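Home | Fixtures | Analysis Help | My Tickets | Log in

Match clips export without the second half – Claswood Analysis Desk
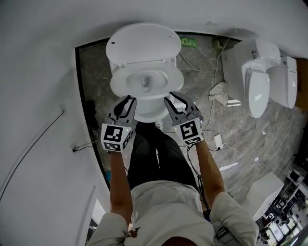 Page last changed: December, 4:40 pm

By Elin Lougher
Filed under: Video & Tagging, Student Analysts

Hi all, me again! I'm on placement with the Bodalitz under-18s and I cut the match clips for the coaches. Since the last update, every export stops dead at halftime. The tags are all there in the timeline (I can click on them and they play fine), but the finished file only has first-half clips in it.

What I'm using: the club laptop, the Gendell tagging panel, one wide-angle match file per half, joined in the project.

What I tried first:
- Restarted everything, obviously. Same result.
- Exported only the second half. Got a file 2 seconds long with no picture.
- Made a new project and pulled the tags over. This time I got 7 clips from the second half and then it quit again – so a bit better, but no use to a coach who wants all the corners.

Update, same evening: Xiong support wrote back and asked what clock the second half starts on. Mine was set to start at 45:00, but the file itself starts from zero, so the panel was looking for clips way past the end of the video. They told me to open Match Setup, set the second-half offset by hand, then rebuild the tag index before exporting.

I did that and waited some 28 minutes for the rebuild (it's an old laptop, bless it). The export went through with the full 90 in it, corners and all!

One thing still open: player names on the second-half clips come out as shirt numbers. The first half is fine. I've sent the project file over and I'm leaving this ticket open until I hear back. If anyone else on placement has seen the names thing, please add a note, I have a team meeting to prep for and I'm typing them in by hand.

Status: partly fixed, waiting on support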